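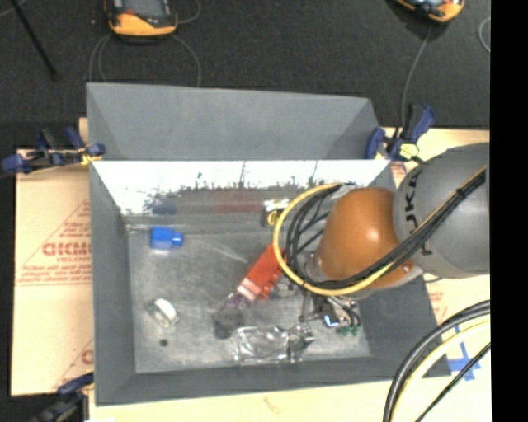 Diapositiva 1. Brazo KUKA sobre la caja gris, con piezas mezcladas en el fondo.

Buenas tardes. Hoy hablo de dinero y de plazos. La parte técnica la cuenta después Kerstin Ekström.

Lo primero: el brazo es la línea del presupuesto que todos miran, y en Nudard fue la que menos cambió. Lo que creció fue lo demás — pinza, cableado, fijaciones, horas de integración.

(Señalar los cables junto a la articulación naranja.) El mazo negro y el cable amarillo van por fuera del brazo. Pedid recambio desde el principio. Nosotros no lo pedimos y perdimos 3 semanas.

(Señalar las mordazas azules.) La caja va sujeta con mordazas. Para pruebas vale. Para producción hay que presupuestar un bastidor; Urnier nos pasó oferta en noviembre y la dejamos para la segunda fase.

Piezas de ensayo: 400 euros en total. Cajas, bolsas transparentes, cosas pequeñas. Los envases transparentes, en partida aparte, porque obligan a probar más de una cámara.

Ofertas: pedimos a Drallunell y a Nyberg. Comparad el soporte a 5 años, no el precio de compra.

Reserva: 20 % sobre el total. Si preguntan por qué tanto, volver a los cables.

Siguiente diapositiva: calendario de pagos. Dejar tiempo para preguntas antes de pasar.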